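We finally replaced the back door

If you've been reading for a while you'll remember me whinging about the back door. It was the original one, hollow in the middle, swollen at the bottom, with a gap down the hinge side that you could slide a butter knife through (I did, to prove a point). Every winter we stuffed a rolled towel along the bottom and every spring I said we'd get it sorted. Well, it's sorted! It's in, it's painted, it shuts with one finger, and I have opinions.

Picking the thing

I started out thinking a door was a door. Then I spent three evenings on the couch with the laptop and came out the other side saying words like "rebate" and "sill height" at dinner. We'd narrowed it down to two. One was a solid timber door from Ferraro, very handsome, with four panels and a long skinny window up one side. The other was a fibreglass one from Prileo, which I'd turned my nose up at until I saw it in a showroom and had to knock on it to work out what it was.

I wanted the timber. I still sort of want the timber. But our back door faces west and cops the full afternoon sun, then the rain comes in sideways off the neighbour's roof, and the fellow at the showroom asked me how often I was planning to sand and recoat it. I said every couple of years. He looked at me. I thought about the side fence, which I've been meaning to oil since we moved in. We went with the fibreglass.

The price difference helped. The Prileo came in $410 cheaper once you added the frame and the threshold, and that paid for the handle set and a decent chunk of the paint.

Measuring, and measuring again

The old opening was not square. I don't know why I expected it to be, nothing else in this house is. I measured the width at the top, the middle and the bottom and got three different numbers, went and had a cup of tea, and came back and got a fourth. If you're doing this yourself, take the architrave off before you measure. I didn't the first time, and I was guessing at where the studs were, and I guessed wrong.

With the trim off you could see the framing properly, plus a whole lot of scrunched-up newspaper somebody had used as insulation. The header was sound. The bottom of the left stud was a bit soft, so we cut that section out and packed in a new piece, which took most of a morning and a trip back to the hardware store for longer screws. And then another trip, for the right longer screws.

Wall thickness is the other one to watch. Ours is 132 mm from the face of the plaster to the outside of the sheathing, and the standard jamb was too skinny for it. You can order an extension piece, but you want to know that before the door is leaning against your kitchen bench with the old one already on the lawn. Ask me how I know.

Glass or no glass

We went back and forth on this for ages. The hallway at the back is dark, properly dark, the sort of dark where you put on one navy sock and one black one. So I wanted as much glass as I could get. My other half wanted none at all, on the grounds that he'd like to make toast in his undies without greeting the whole lane.

The compromise was a half-height panel in a reeded pattern called Brollwood, vertical ridges, quite fine. It lets in loads of light and turns anyone standing behind it into a smudge. At four in the afternoon the sun comes through and throws stripes all down the hallway wall, and I've caught myself just standing there with the washing basket having a look. The smudge thing works at night too, even with the kitchen light on. I went out to the lane in my slippers to check.

The one thing I'd say is that ridges hold fingerprints on the smooth side exactly as badly as ordinary glass does. I'd assumed they'd hide them. They don't.
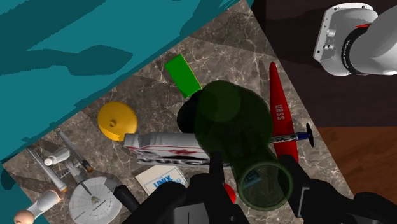
Hanging it

Pre-hung was the right call. The door comes already on its hinges in the frame, so you're fitting one big rectangle into a slightly dodgier rectangle, and you never have to chisel out a hinge. It is heavy, though. It took the 2 of us and a fair bit of language to get it up the back steps, and we should have asked for a third person.

We ran a thick bead of sealant under the sill, tipped the bottom in first and stood it up. Then came the shims, and oh, the shims. Start on the hinge side, get that dead plumb, and only then worry about the latch side. I did it the other way around and the door swung open by itself, very slowly, like something in a haunted house. We pulled the screws and began again. Second go it stayed where I put it, at every angle, and I cheered loud enough to set off the dog next door.

Go easy on the expanding foam. Get the low-expansion stuff meant for windows and doors, and do it in thin passes. I'd read about people bowing their whole jamb with the regular kind, and I was so nervous about it that I probably used too little and had to top it up the next morning.

The handle saga

I ordered a lever set from Mokel in brushed nickel, and what turned up was black. I was all set to send it back, then held it up against the door and liked it better! So now the back door has black hardware and every other door in the house has brass knobs from the year dot, and I've begun looking at those brass knobs in a way that makes my other half leave the room.

The deadbolt keyed up fine. The strike plate needed to come across a hair, so I filed it a bit instead of moving it, and it clunks shut beautifully now.

Paint

Two coats of a deep green on the outside, and the same off-white as the trim on the inside. The fibreglass took paint really nicely after a wipe down and a light scuff. Leave the door open for as long as you can stand it while the edges dry, and take the weatherstrip out first if yours pulls out. Mine did, and it pushed back in without any drama.

What it cost

Leaving out the door itself, I spent $241 on bits: paint, sealant, foam, shims, the jamb extension, the piece of framing timber and both lots of screws. The handle was separate and I'm not adding it in, as I'd have wanted a new handle anyway.

The rolled towel has been retired to the dog-washing pile. Next up is the laundry door, which sticks in October and rattles the rest of the year, but I'm having a few weekends off first.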